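**Ring-and-cube boards** are flat playing or practice surfaces printed as a black-and-white checkerboard, used with small colored cubes and a thin ring. The usual task is to put a named cube inside the ring. The black squares are left plain, and the white ones carry square coded markers that software can read to work out where the board lies.

## Origin

The format is often credited to Gizella Gulyás, who wrote up a version called the Feltau board. The claim rests on a single handout dated January 19, 2020. Yaroslav Nechyporuk has pointed out that calibration boards of the same pattern were in wide use well before that, and that adding a ring and three cubes hardly amounts to an invention. No earlier Feltau material has been produced.

## Parts

Printed sheets are sold by Dudás with squares of 40 mm, though buyers have measured 44 mm on some of them. A sheet that is wrong in this way still looks fine on the table, and the error shows up only in the positions calculated from it. Cubes are generally 30 mm on a side, with rounded edges. The ring has no agreed size. The Witeck rules call for one "comfortably larger than the cube," wording that has settled very few arguments.

Layouts on a marker board, with a red arm:
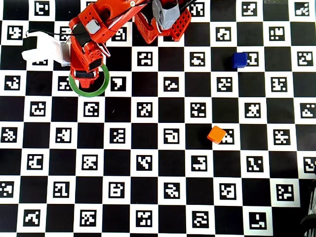
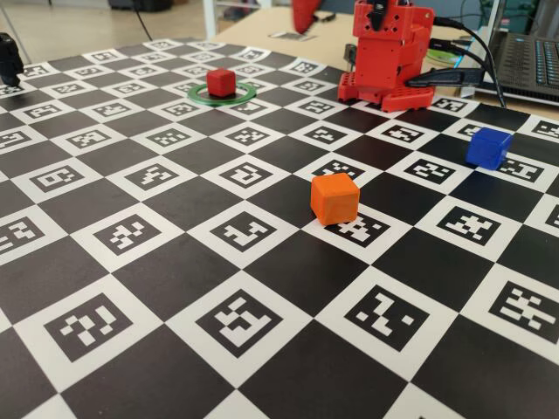
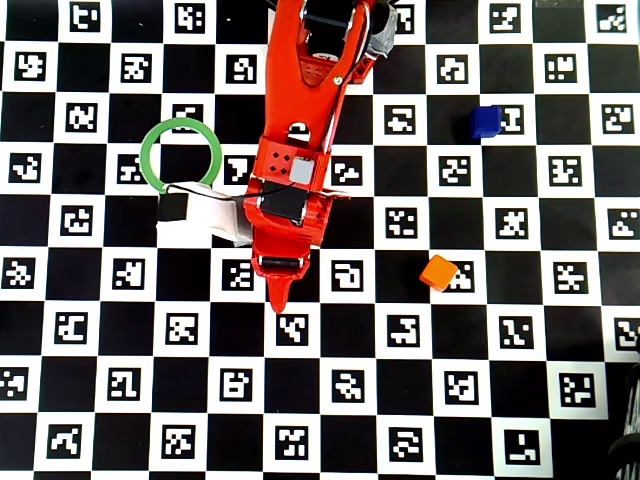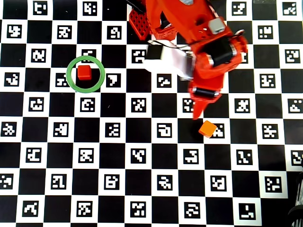
## Scoring

Under the Witeck rules a cube counts if it rests wholly inside the ring, in any position. The Sendov variant asks for the center of the ring and deducts points for distance, a refinement of doubtful value when the ring itself can be nudged during play. Neither set of rules says what happens if it moves.

## Reception

Ornella De Luca's survey reported that more than 400 attempts on one board produced steady improvement. Kálmán Bakos objected that the cubes had been started from the same squares each time, so the gain may reflect a memorized layout. The survey's raw results have not been published. Miklós Boros repeated part of it in July with shuffled starting squares and found a smaller effect, but his notes leave out the size of the ring.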